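Preguntas frecuentes: comparativa de pinzas y controladores en simulación
Proyecto Mukton, laboratorio Wonar

¿Qué se compara?
Dos pinzas paralelas y tres controladores, siempre con el mismo brazo y en la misma cocina simulada. La cocina no cambia entre pruebas, por mucho que nos lo pida quien tiene que mirarla todo el día.

¿Cuántos intentos lleva cada combinación?
108 por tarea. Un intento se da por fallido a los 30 segundos, aunque el brazo parezca a punto de tener una idea.

¿Por qué mi controlador sale peor que en mi propio informe?
Es la consulta más popular. Revise primero la frecuencia de control y luego el informe.
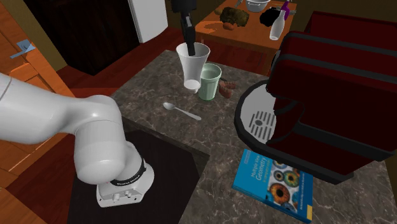
Brazo Franka Emika sobre la encimera de la cocina simulada, con la cafetera a la derecha.

¿Se puede empezar con el brazo en otra postura?
Sí, en el archivo de configuración. Si la postura inicial atraviesa la encimera, el simulador la aceptará con entusiasmo y los resultados serán memorables. No los publicamos.

¿Los objetos pesan lo que deberían?
Casi todos. En octubre corregimos la masa de la cuchara, que hasta entonces se comportaba como un yunque. Las series anteriores siguen en la tabla, marcadas con un asterisco.

¿Vale esto para un robot real?
Para descartar lo que va mal, sí. Para lo demás, Emstead repite en su taller las combinaciones con mejor nota y nos devuelve las cifras, generalmente más bajas.

¿Dónde están los datos?
En la página de descargas: casi 900 episodios, con registros de fuerza y posición. Las dudas sobre el formato las atiende Kiprono Urio. Adjunte el registro completo; «no agarra» no es un registro.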